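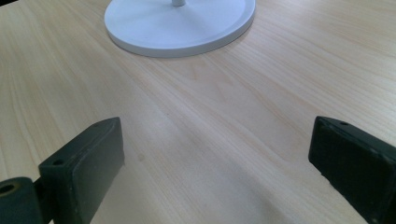
Pekonの卓上用品の貸し出し、返ってきた品の点検と片付けをやってくれる人を募集します。急ぎです。募集は8名。経験いりません。拭く、見る、書く、包む、箱に入れる。だいたいこの繰り返し。机は明るい色の木の天板で、細かい波みたいな木目が入ってます。その上に品物を出して作業します。白い丸い台座の真ん中から細い棒が立ってるような品もあって、そういうのは台座のふちと付け根のまわりに汚れがたまりやすいので、そこを見てほしいです。細かいところが気になる性格の人、歓迎。

■どういう仕事か
Pekonは撮影や展示、小さいお店の棚づくり用に、テーブルの上に置くものを貸してます。皿、台、スタンド類、棒、筒、トレーなど。年末年始で出ていた分がまとめて返却になり、点検待ちが93点。いまの人数ではさばけません。なので今回の募集になりました。

作業場所はKiltitz(倉庫兼作業室の名前です)の二階。エレベーターなし。重いものは一階に置いてあるので、二階に上げるのは手で持てるものだけです。

■作業の流れ
一、棚から品物を出す。一度に出すのは一人ぶんの机に並ぶだけ。欲ばって出すと混ざります。
二、乾いた布で全体を拭く。落ちない汚れは水で固くしぼった布。洗剤は係に聞いてから。
三、傷、欠け、ぐらつき、部品の足りないものがないか見る。支柱のついたものは立てた状態と寝かせた状態の両方で。
四、点検票に書く。字は読めればいいです。「異常なし」も必ず書く。空欄だとやり直しになります。
五、薄紙で包んで箱へ。箱のラベルは外から見える向きに。
六、終わった箱は廊下側の棚。未点検の棚と間違えないでください、前に一度全部混ざって大変でした。

点検票はBimanceという社内の貸出台帳にあとでこちらが入力します。参加者の方がパソコンを触ることはないです。

■天板の扱いについて
机はRawatシリーズという貸し出し用のテーブルで、作業机であると同時に商品でもあります。なので机も大事にしてください。お願いばかりですみません。

・品物を引きずらない。持ち上げて置く
・カッターは使わない。テープはハサミで
・水気はすぐ拭く。木目に沿って軽く
・飲み物は机に置かない。廊下に小さい台があるのでそちらで
・指輪、腕時計、ブレスレットは外す(ロッカーあり、鍵つき)
・台座の裏に砂や紙くずがついてることがあるので、置く前に裏を見る 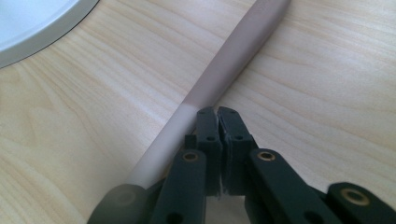 棒とか筒みたいな転がるものは、机の端に置かない、向きをそろえて奥のほうに寝かせる。二本以上あるときはまとめて布を巻いておくと安心です。丸い皿類は重ねるなら必ず間に紙。重ねないで済むなら重ねない。迷ったら並べたまま係を呼んでください。勝手に判断して片付けられるのがいちばん困ります(怒ってはいないです)。

■報酬
1点につき500円。点検して包んで箱に入れて点検票がそろったところで1点と数えます。セットものは台帳の番号ひとつで1点。部品が多いセットは時間がかかるので、経験のある人に回します。最初の人にいきなりは渡しません。
一人あたりの上限は24点。早い人に偏らないようにするためです。上限までいかなくてもまったくかまいません。
やり直しになった分も、直してもらえれば同じ額をお支払いします。二重には出ません。
支払いは作業最終日の翌週に振り込み。口座のわかるものを初回に持ってきてください。交通費は出ません、申し訳ないです。

■期間と時間
2026年1月中に終わらせたいです。午前の組と午後の組に分けます。どちらか片方でよし、通しでもよし。通しの人は昼休みをちゃんと取ってください。途中で帰る必要がある人は朝のうちに一言。一日だけの参加もできますが、初回は説明に時間がとられるので、できれば二日来てもらえると助かります。

■応募できる人
・18歳以上。高校生は今回ご遠慮ください
・日本語の点検票が読める、書ける(ひらがなで書いても大丈夫)
・座り作業と立ち作業の両方ができる。椅子はあります。ずっと座りっぱなしにはならないです
・色のちがいや細かい傷を見る作業です。眼鏡の方は普段の眼鏡で。拡大鏡は貸します
・割れものを扱います。もし落としても弁償はないです。ただし黙って箱に入れないこと。すぐ言ってください

向いてると思う人。引き出しの中がいつも同じ並びの人。食器を拭くのが嫌いじゃない人。黙って手を動かすのが好きな人。おしゃべりしながらでも手が止まらない人。
急いで数をこなしたい人にはちょっと合わないかもしれません。一点ごとに裏も横も見るので。

■持ち物と服装
エプロン、もしくは汚れていい服。袖口がひらひらしたものは品物に引っかかるのでやめてください。上履き。飲み物。手袋と布はこちらで用意します。手袋のサイズは小と大しかないので、こだわりのある人は自分のを持参。表面がざらざらした軍手は不可。
香りの強いハンドクリームは作業前は避けてもらえると。薄紙に匂いがうつります。
作業室は暖房がありますが足元は冷えます。厚い靴下があるといいかもです。

■応募のしかた
Pekonの募集ページのフォームから。書いてほしいのは次のとおり。
・お名前と連絡のつく電話番号
・来られる日(午前か午後か通しか)
・箱詰めや検品、食器洗いなどの経験があれば一行で。なければ「なし」でOK
・希望の点数。未定なら未定で

志望動機はいりません。写真も履歴書もなし。先着順ではなく、来られる日の組み合わせで決めさせてもらいます。結果はどちらの場合もメールでお返しますので、迷惑メールのほうも確認しててください。フォームがうまく送れないときは、時間をおいてもう一回。

■よく聞かれること
見学だけできますか。できます。作業中の机には触らないでいてもらえれば。
友達と一緒に応募したい。どうぞ。ただしフォームは一人一通ずつ。同じ組になるかは約束できません。
駐車場は。搬入車でいっぱいになるため使えません。自転車は裏口の横に。
子ども連れは。割れものが出ているので今回はなしでお願いしますす。
点検で不合格になった品はどうなるのか。直せるものは直し、直せないものは貸し出しから外します。持ち帰りはできません。

次の募集は7月の予定です。今回予定が合わない人は、フォームの備考に「次回希望」と書いておいてくれれば先に連絡します。

募集元 Pekon 貸出品管理係
作業場所 Kiltitz二階 作業室(入口の呼び鈴は長めに押してください、短いと聞こえません)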